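Lab Automation, Unit 6: Faults in pick-and-place
Handout 3 – The missed grasp

Reading: Kidby lab manual, section on end effectors. Bring your Flernau fault sheet.

1. The task

The arm must lift a chess piece from a named square and set it down on another. Each pick has four steps: approach, descend, close, lift. Errors in any step tend to show up one step later.

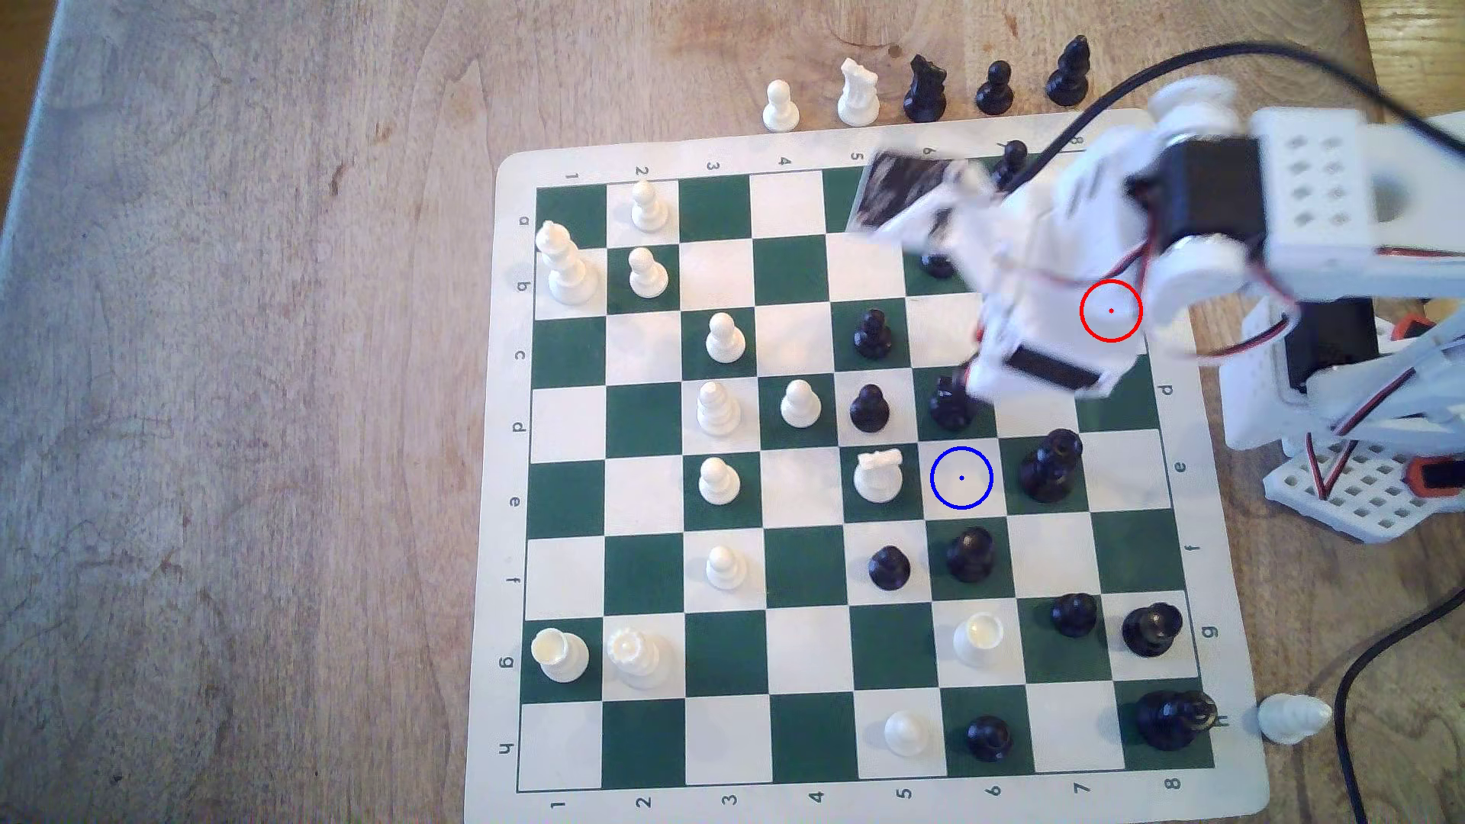

The controller keeps its own record of the position and updates it after every commanded move. It does not check the board. A missed grasp therefore leaves two versions of the game, and every later command is planned from the wrong one.

2. The fault

Log entry 388 reports "grasp complete" with the fingers fully closed. A pawn between the tips should stop them short – the finger gap is the first value to read. The Jerero driver returned success on a timer and ignored the gap. 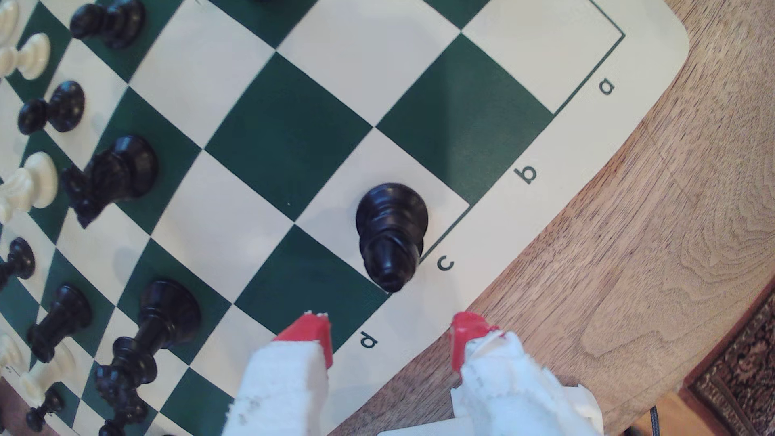 Figure 2. Two-finger gripper with red tips near a black pawn, c-file edge.

3. Safety

Reaching in to straighten a piece while the arm is live is the main hazard. Press stop, wait for the servos to go idle, then reach.
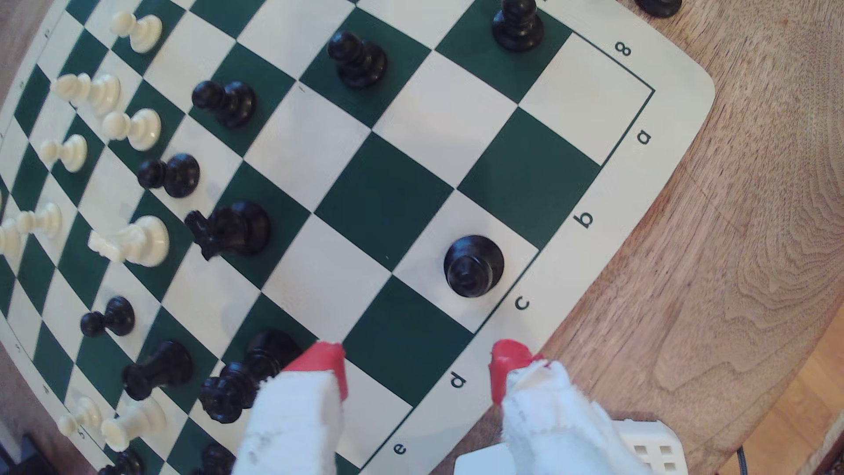

After a stop, re-enter the full position by hand. Do not resume from the stored record.

For next time: rewrite the Tamura grasp check so that a closed gap raises a fault. Submit code and one page of notes.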